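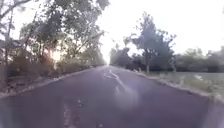
Road Walkers Wanted: The Barnmont Road Survey
Posted Aug 25, 2025

Do you like being outdoors, noticing small things and writing them down? The Drammont Roads and Trees Project is looking for 39 people to help us get to know the old Barnmont road, one short stretch at a time. You don't need a background in botany or engineering. You need decent shoes, a bit of patience and a liking for trees!

The road was laid out in 1860 as a cart track between the brickyards and the market, and people have been planting, trimming, patching and arguing over it ever since. We have old maps and a box of maintenance cards that stops suddenly in the middle of a page. What we don't have is a good record of how it looks now: which trees lean over the pavement, where the leaves pile up, where the paint has gone, how wide the shoulder is. That's the gap we want to fill before the resurfacing plan is drawn up.

What you would be doing

We've split the route into 43 sections, each one 200 paces long. You'll be paired with another walker and given a section of your own (a few pairs will take on two). You visit it once a month through January, fill in a two-page form and make a simple sketch of the roadside. Most visits take a morning, longer if you get interested in something, and we very much hope you will.

The form covers the trees and shrubs, the edge of the road, the surface and the markings. There is also a big blank box for anything else. Last season's trial walkers filled that box with birds' nests, an old boundary stone and one very long note on moss, and it was easily our favorite part to read.

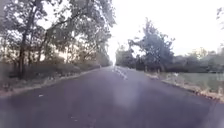
Edges matter a lot in this survey. A shoulder tells you where water goes, where people step off to let a car by, and how far the roots have spread, and yet it hardly ever makes it onto a map. On a stretch with dry tan leaves and bare earth between the asphalt and the bushes, we'd like you to note where that strip gets wider or narrower and sketch the line of it. Your sketch can be rough. Pieter Lekota, who put the form together, draws his trees as lollipops and we have never had trouble reading them.

You'll do all of this from the side of the road. Nobody is asked to step into the traffic lane for a closer look, and the surface and markings questions are written so you can answer them from the verge. Each pair gets two bright vests, a clipboard, a measuring wheel and a laminated sheet showing leaf shapes. We also lend out hand lenses from the Nyitrai field kit if you'd like one - just sign for it, please, as we only have a few.

Who we're hoping to hear from

Anyone 16 or older (under 18s need to be paired with an adult). New arrivals in Barnmont are as welcome as people who have used this road all their lives. It helps if you can:
walk slowly over uneven ground for an hour or two
keep the same section from start to finish
write clearly enough for someone else to type it up

If walking is difficult but the project appeals, ask us about the desk team. They match the new forms with the old maintenance cards, and that is detective work of the best kind. 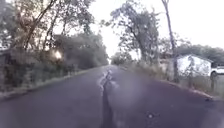

A dark seam of patching down the middle of the road, with trees and hedge along the left side.

What you get

A training morning with lunch, travel costs paid back, and a small thank-you payment for each completed form. Your name goes in the printed report if you want it there. You'll also come away knowing one piece of road very well, and several trial walkers told us they still go back to visit theirs.

How to sign up

Send a short note to Pieter Lekota at the Drammont project office, or leave one at the front desk of the Droditz Reading Room. Tell us which mornings suit you, whether you already have a walking partner, and what you tend to notice when you're out on foot. A few lines is plenty. We'll reply to everyone, and sections are given out in the order that notes come in.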